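Zoststead Residents' Newsletter
Item 6: Getting your bedding through the summer

Nights in the upper flats have already been warm, and the office has had a run of questions about bedding: what to put away, how to wash it, where to take the things that won't fit in a home machine, and what to do with the ones you no longer want. We have put the answers together in one place. Most of this applies to the houses on the Proneck side as well, though their laundry room has different machines and a separate booking sheet.

Putting winter covers away

Wash everything before you store it. Body oils and skin flakes that can't be seen in March will turn into yellow marks by October, and they are what moths and carpet beetles come for. A cover that has been on a bed all winter is not clean just because it had a sheet under it.

Make sure it is dry all the way through. The outside of a thick comforter can feel dry while the filling is still damp in the corners and along the stitching. After the dryer, hang it over two chairs or a rail overnight, turn it once, and press the corners between your hands. If they feel cool, give it another day.

Store it in cotton. An old pillowcase or a folded sheet pinned shut does the job. Plastic sacks trap whatever moisture is left, and the storage cages in the basement get humid in August. Vacuum bags are fine for polyester filling over a few months. Down and wool should not be squeezed flat for that long, as they may not come back to their full thickness.

Keep it off the floor. The cages at Zoststead have a concrete base, and anything resting on it will pick up damp. A pallet or a couple of boards underneath is enough.

What to sleep under instead

A lot of people go straight from a winter comforter to a bare sheet and then wake up cold at four in the morning. A light cover with a cotton outside is more comfortable for most of the season. Cotton lets heat out faster than the brushed synthetic covers, and a pale print shows less fading from sunlight than a solid dark color does.

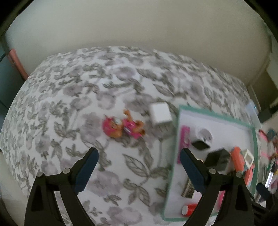
One resident wrote in to say that she gave up on buying a summer comforter and uses an empty comforter cover by itself, with nothing inside it. She said the two layers of cotton are warm enough until the end of September, it goes in the washer with the sheets, and it costs nothing if you already own the cover. Her only warning was to button the open end, or you will put your feet inside it.

We tried this in the office flat and agree. It works best with a cover that has ties in the corners, as you can knot them loosely to keep the two layers lined up.

If you do want a filled one, look at the weight of the filling on the label and not at the word "summer" on the packet, which every maker uses differently. Check the stitching too. Small squares hold the filling in place better than long channels, where it slides to the foot of the bed after a few washes.

Washing at home

Read the care label first. If the label is gone, assume cool water and a gentle cycle.

A comforter needs room to turn over in the drum. If you have to push it in with your knee, it is too big for that machine and will come out with dry patches and soap in the folds. Most of the washers fitted in the flats will take a single and a thin double. Nothing larger should go in them. The repair log shows several broken door catches from last year, all of them from overfilling, and a repair of that kind is charged to the tenant.

Use half the detergent you normally would and run a second rinse. Leave out fabric softener. It coats the fibers, and a coated cotton cover feels clammy on a warm night.

Printed cotton should be washed inside out and dried out of strong sun where possible. The prints that fade fastest are the reds and purples. Grays and greens generally hold up.

Treat stains before the wash and not after. Cold water for blood, dish soap for anything greasy, and for old yellowing a soak in oxygen bleach for a few hours. Do not use chlorine bleach on a print.

Using the big machines

The two large washers in the basement laundry are open to everyone at Zoststead. They run on the Entili card, the same one you use for the bicycle store. If yours has stopped working, bring it to the office and we will reset it. There is no charge for a reset. A replacement card does have to be paid for.

The door code for the laundry room changes on 7th June. The new code is 3578. Please don't write it on the door frame, which has had to be repainted.

Slots are two hours long. Put your flat number on the sheet and clear the machine when your time is up. If the next person finds your washing in the drum, they may move it to the table, and the office won't settle arguments about it afterward. The dryers can't be booked. Clean the lint screen before you start, as a full screen can double the drying time on a thick load.

Anyone who can't carry a wet comforter up the stairs can leave it in the laundry room overnight on the rail by the window. Pin your flat number to it.

How often

Sheets and pillowcases once a week in hot weather, or every two weeks if you shower before bed and sleep alone. A light summer cover every month. If a pet sleeps on the bed, every two weeks. Pillows can be washed twice a year if the label allows, two at a time so that the drum stays balanced.

Making the bed as soon as you get up holds in the moisture from the night. Fold the cover back and leave it for half an hour with the window open. After that, pull it up to the wall and smooth it down.

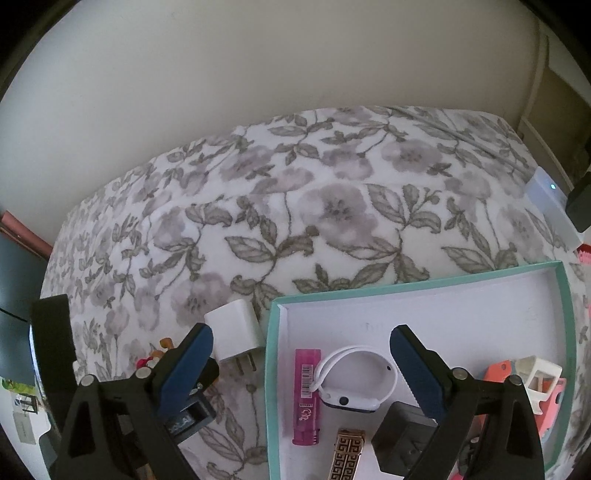

Passing on what you don't need

Clillodon is collecting bedding again this summer. Last year's drive brought in 400 pieces from the whole district, and they have asked for more single covers and fewer pillows this time. They take sheets, covers, blankets and comforters, washed and dry. They don't take electric blankets, mattress toppers, or anything with a tear through to the filling.

Tie each set together with string and write the size on a piece of paper tucked under the knot. The collection bins are in the bike store and by the side entrance at Proneck. They will be emptied every other week until the end of August.

Items that are too worn to pass on can go to the animal shelter, which uses old cotton sheets and towels but can't use anything filled. Cut off buttons and zippers first. Worn-out comforters have to go in the general waste. Please take them to the large bin in the yard and don't push them down the chute, which blocks on the second floor.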